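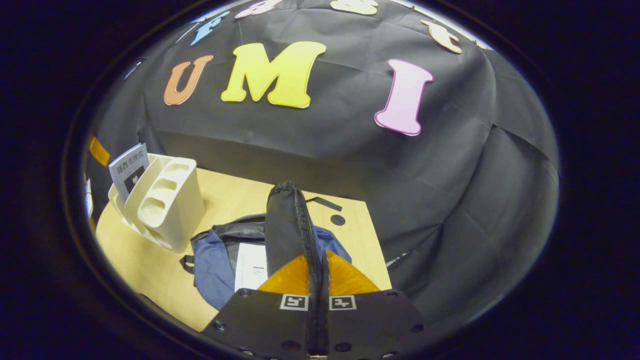 職場と自動化 第6回 配布資料
「手が空く」とはどういうことか

前回の復習から。自動化の提案書には、ほぼ必ず「単純作業から解放された従業員は、より創造的な業務に専念できる」と書いてあります。この一文の主語が従業員であることと、書いたのが従業員ではないことを、まず確認しておいてください。

1 作業の名前と中身
今回の事例はヴァスタム社(Vastham)の備品管理部門です。貸出品の返却を受け、仕分けし、棚に戻す。業務一覧では「片付け」の一行で済んでいます。導入側がこの一行を動作に分解したところ、233の項目になりました。袋を立てる、ファスナーの向きをそろえる、書類の角を入れ直す、などです。担当者の感想は「そんなにやっていたなら、給料の計算もその数でお願いしたい」。議事録には「現場の理解を得た」と記載されています。

2 記録係になる
同社が入れた管理システムMemoraには、半年で3,519件の動作記録がたまりました。記録を取るには、誰かが手順どおりに物をつかんで動かす必要があります。つまり片付けを減らすための期間、片付けは増えました。新しい仕事には「データ品質」という名前がつき、時間割に枠ができ、様式も7種類そろいました。

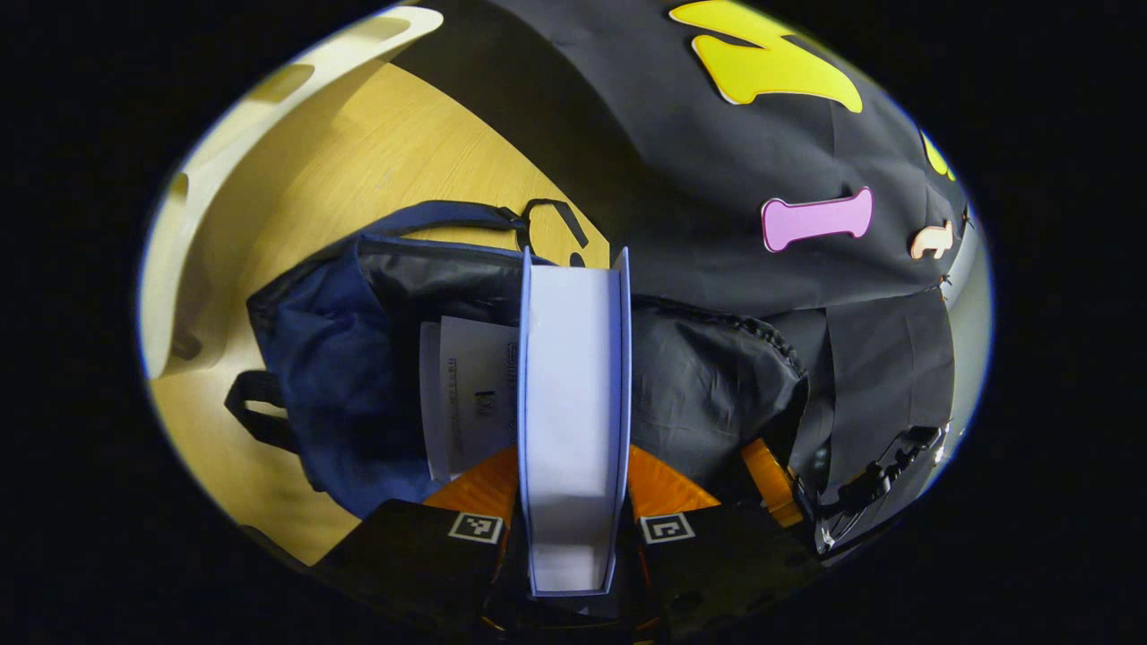

つかみやすさは物の性質である前に、置かれ方の性質です。棚に一つだけ立っているファイルボックスなら、設計者も安心して図に描けます。ところが職場の物はたいてい隣と重なっています。白いボックスがグリッパーに挟まれて立っているすぐ左に、紺の布袋が横になり、口から紙が何枚かのぞいている、という程度の混み具合はごく普通です。人間の担当者なら、紙を折りそうだと思えば空いた手で押さえます。この「押さえる」は233項目に入っていませんでした。聞き取りで出なかった理由を尋ねると、「仕事だと思っていなかった」とのこと。配布資料の余白にでも書き留めておいてください。試験に出すかどうかは未定です。

3 例外は誰のものか
別の事例、リャノス物流(Llanos)では、機械が判断を保留した品を「例外箱」に入れます。箱の担当は最も経験の長い人です。以前は易しい品と難しい品が交互に来て、易しい品の間に息をついていました。今は難しい品だけが来ます。処理件数は下がり、評価表ではベテランの成績が最下位になりました。評価表の改訂は次年度の検討事項だそうです。

用語
・残余業務:機械が引き受けなかった仕事。量は少なく見え、疲れは多い。
・暗黙の整頓:次の人が困らないように置き直すこと。工数表には載らない。
・受け皿人員:予算書では「移行期の一時的措置」。Wullstead工場では6年目に入った。

討論課題
(1) 自分のアルバイト先の作業を一つ選び、動作に分けてみる。途中で嫌になった場所に印をつけ、なぜそこだったかを書く。
(2) 例外箱の担当者を評価する指標を考える。「やりがい」は不可。
(3) 導入後に増えた仕事を、導入費用に含めるべきか。含めない立場の人は、誰が払っているのかも答えること。

提出はA4で1枚、手書き可。来週は勤務表の自動作成を扱います。シフトの希望が通らなかった経験のある人は、当時の表を持ってきてください。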